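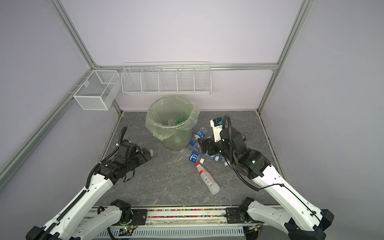
Covau Youth Soccer, Bemedville
Progress report to the Mulder Fund
Prepared by Ans Bosman, program manager
24 March 2023

Dear Nele,

Thank you for your patience while I got this together. I know you asked for two pages and I will try my best, but it has been such a full winter that I keep thinking of one more thing you'd want to hear. As before, I'll start with the players and leave the money for the end.

The under-15 and under-17 girls' squads are the ones your grant pays for, and between them we now have 27 players registered. That's the most we have had on the books since the girls' side started, and it means that for once we can put out two full teams without borrowing anyone from the age group below. The younger squad has taken to the longer training week better than I dared hope. They moved from two evenings to three after the holidays, and I had braced myself for a lot of phone calls from tired parents, but attendance has stayed steady and the coaches tell me the third session is the one the girls like best (it's mostly small-sided games, so I can see why!).

Results have been mixed, and I would sooner say so plainly. The under-17s lost their first two matches after the break, both by a single goal, and then went unbeaten through February. The under-15s have scored plenty and let in nearly as many. Their coach has been working on how the back line holds its shape when we lose the ball in midfield, and there were long stretches of the last home match when it looked much more settled. They still switch off at corners. We are working on corners.

You asked in your last letter about the goalkeepers, and I'm glad you did, as it was the weakest part of our plan. We had put down one shared keeper session a week for both squads, and it was never enough. From the middle of the winter we moved the keepers to their own session before regular training, with a coach who played in goal herself for many years. The difference in how they come off their line is plain to see, and the younger of the two under-15 keepers, who was so quiet in the fall that her defenders couldn't hear her, can now be heard from the parking lot.

Our schoolwork support has carried on in the room next to the gym. Players come straight from school, have something to eat, do an hour of homework and then go out to train. Uptake is lower among the older girls, some of whom have jobs or just prefer to study at home, and I don't think we should push them. I would like to move part of that tutoring time toward exam season instead, if you're comfortable with it, and offer longer weekend sessions when they really need them.

Now to the one thing that has gone badly, the away travel. The bus company we used last season stopped running weekend trips, and for a while we relied on parents' cars, which was unfair to the families who live farthest out. We have since agreed terms with Mirex for the remaining away matches. They are a little more expensive than we budgeted, but they turn up on time and they don't mind muddy boots. We also had to call off one friendly because of a frozen field, and it will be played before the end of the season.

On the money: we have spent $2,000 on coaching fees in this period, all of it as planned. Travel came to $800, which is over the line we set, and I have covered the difference from the equipment budget, where we had some room thanks to a good set of secondhand goals. The full breakdown is in the sheet that comes with this report. Nothing else has moved between lines, and I don't expect to ask for anything extra this season.

Between now and the summer we have 5 league matches left for each squad, the end-of-season tournament here in Bemedville, and trials for next year's groups. We would also like to send two of the older players on the entry-level coaching course, as both have been helping with the little ones and are very good at it. I'll write separately about that once I have the course dates.

Please do come to a match if you can. The under-17s' next home game would be a nice one to see, and the coffee in the clubhouse has improved since your last visit.

With warm thanks from all of us,

Ans Bosman
Covau Youth Soccer

cc: Nele Wuyts, Mulder Fund (grant file)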